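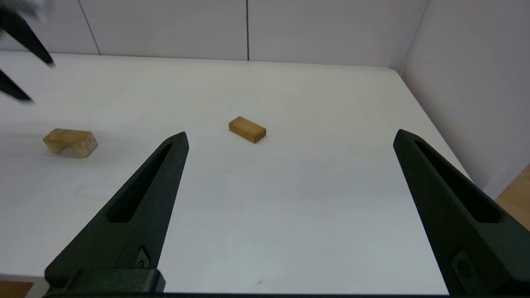
Muireann Moynihan, data editor, Rirkden Water Watch
Sunday, February 10, 2019

Print this page | E-mail this page

README - Rirkden household water readings

Hello, and thank you for taking an interest in our meters! This folder holds 2771 monthly readings from 703 homes in the Rirkden district, all of them on the Bivus supply line, and it runs through the end of January.

What you get

readings.csv has one row per home per month, with the meter figure in gallons. homes.csv has the lot size, the number of people living there, and whether the yard is watered by hose, by drip line or left alone (a surprising number of folks have let the lawn go, and I can't say I blame them).

Things to know before you start

A blank reading means the meter was not read that month - please don't treat it as zero. We left out 16 homes on Funduvov Road where the old meters ran backward. Two homes share a single meter, and they are marked "shared" in the notes column.

Street numbers have been removed. Maeve Daly matched the rest against the paper books, a long job done very patiently, and any slips left over are mine.

Use

Free to use and pass along with credit. Corrections are very welcome by e-mail.

Related items
- Mac Mathúna reservoir levels
- Bivus line repair log
- Drip watering rebates: who applied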